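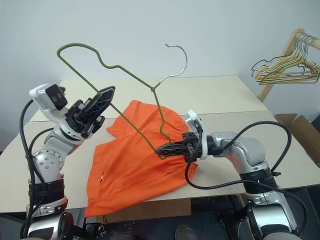 Brutano wants Gullamcombe to stop folding its clothes. The dry cleaner, which has the corner store on Montoya Street and two pickup counters across town, says its new Hang It Back program will keep wire hangers out of the trash and get secondhand clothes onto the rack in better shape. Starting Saturday, customers can bring in clean clothes they no longer want, already on a hanger, and Brutano will pass them along to the Banine resale store three doors down. The hangers then come back to Brutano to be used again. It sounds easy enough until you get to a garment with a gathered elastic waist. An orange one, put together with an olive-green wire hanger, shows the difficulty: the bottom wire dips into the waistband, the rest of the fabric spreads out below it in a heap, and the hook points off on its own. A dress shirt it is not, and the program was plainly designed by people thinking about dress shirts.

The company has set a target of 300 garments in the first month. It has also promised that each one will be on the sales floor within a week. Neither promise comes with any word on what happens if it isn't kept.

Tavion Van Dusen, who manages the Montoya Street store and came up with the program, is not short on confidence. "People already have the hangers," he said Tuesday. "Everybody has a closet with our hangers in it. We're asking them to put something on one and walk it over here."

Asked what shape the clothes would be in by the time they had been walked over, he said that a hung garment always arrives looking better than a folded one. Asked about skirts, shorts and pajama pants, he said the store would "work with people on those."

Working with people, as it was explained at the counter, means a laminated card with four drawings. The first shows a shirt, the second a blouse, the third a pair of dress pants folded over the bottom wire. The fourth is labeled "Elastic waists" and has two arrows on it. Feed one end of the hanger in through the waist, let the elastic stretch to the shoulders, and keep the hook up and clear. The drawing shows a waistband sitting perfectly level, with not a ripple in it. I tried it at the counter with a pair of my own kid's soccer shorts and a hanger from the bin. The elastic pulled the wire in at one side, the shorts slid toward the low end, and by the time I had it straightened out the man behind me had dropped off four shirts, paid for two more and gone.

A second try went better, and it is only fair to say so. Starting with the narrow end of the hanger and gathering the waistband up in one hand first, the way you would with a sock, gets the thing on in one go. The card doesn't mention gathering. It also doesn't mention that the shorts come off the same way they went on, and quite easily, if the bag is swung at all on the walk from the car.

Brutano's own trial run is not much help in judging any of this. The company says that 27 garments were collected over a weekend in May and that 20 of them were "rack ready on arrival." That is the number printed on the poster in the window. The other seven were rehung at the counter. Van Dusen confirmed that the trial was limited to employees and their families, that the employees hang clothes for a living, and that he did not know how many of the seven had elastic waists. "Some of them, I'd guess," he said.

So a group made up of professional clothes hangers got about a quarter of the pile wrong. The general public is expected to do at least that well, with a card.

Then there are the hangers themselves. Wire is cheap and it bends, and anybody who has kept dry cleaning in a closet for a year knows the look: one shoulder riding up, the other one drooping, the bottom bar bowed like a canoe. Brutano says it will take its hangers back "in any usable condition," and a bin of returned ones stood by the door when I visited. I picked through the top layer. Most were fine. A few had been pulled long on one side, and one had been opened up and closed again, possibly after a visit to a clogged drain. Who decides what counts as usable has not been settled, Van Dusen said, but he expects the staff to "know it when they see it."

The coated ones hold up better in his view, and he likes them for knits and slippery fabrics, where he says plain wire lets everything slide. He may be right. The coating usually stops at the neck, though, and the hook above it is bare metal, the part that gets tangled with every other hook in the bag. Carry ten of them in from a parking lot and see how many arrive as ten separate hangers.

Banine, for its part, is being careful. The store already takes in donations at its back door, most of them folded, stuffed or knotted into grocery sacks, and sorts them on a long table before anything gets near a rack. A clerk there told me that hanging is the quick part of the job. Checking seams, looking for stains, testing zippers and reading the tags takes longer, and all of it has to be done whether the clothes come in on a hanger or in a pillowcase. In some cases the hanger will have to come off so the waistband can be turned out and looked at, and then go back on.

That last point would seem to knock a hole in the main claim on the poster, which is that Hang It Back "cuts handling time in half." Half of what is not stated. Van Dusen said the figure came from the company's own experience with shirts. When I asked whether there was a figure for anything else, he said they would have one by the end of the summer.

There is also the matter of why a dry cleaner is doing this. The store buys its hangers by the carton, and getting them back saves money, as Van Dusen readily admits. Customers who bring in five garments get a coupon good for a dollar off their next order, which means an order has to be placed. The poster talks a good deal about landfill and not at all about cartons. None of that makes it a bad idea. Plenty of decent programs pay for themselves, and the clothes do end up on a rack where someone can buy them. But shoppers should know that the program has a customer in mind, and that the customer is Brutano.

Some people at the counter liked it without reservation. A woman picking up a winter coat said she had a closet full of hangers she had been feeling guilty about for years, and she'd be back Saturday with all of them. Told that they needed clothes on them, she looked less sure. The hangers can in fact be returned empty, but empty hangers don't count toward the coupon, and the poster leaves you to find this out at the register.

Gullamcombe has been down this road before. The bag return at the supermarket lasted a season. The shoe bin outside the pool is still there, with a bike lock through its lid. Each began with a poster and a target, and I have yet to find anyone who can tell me how close either came.

What Hang It Back has going for it is that the hanging part can be learned. Ten minutes with a pile of laundry is enough to get a feel for it, including the waistbands, provided someone shows you the trick of bunching the fabric first. A person standing at the door on Saturday doing just that would be worth more than the card. Van Dusen said there were no plans for one but that he would "take it under advisement."

Garments must be clean, dry and on a wire hanger, one to a hanger. Plastic and wooden hangers won't be accepted. Underwear, swimwear and anything with a missing button will be handed back. Skirts and shorts are welcome, according to the poster, in letters a little smaller than the rest. The drop-off rail at the Montoya Street store holds 200 pieces, and the company says it will be cleared every evening at closing. The two pickup counters will not be taking part for now. Brutano has agreed to release its collection numbers after the first month, and this page will print them, along with how many had to be hung twice.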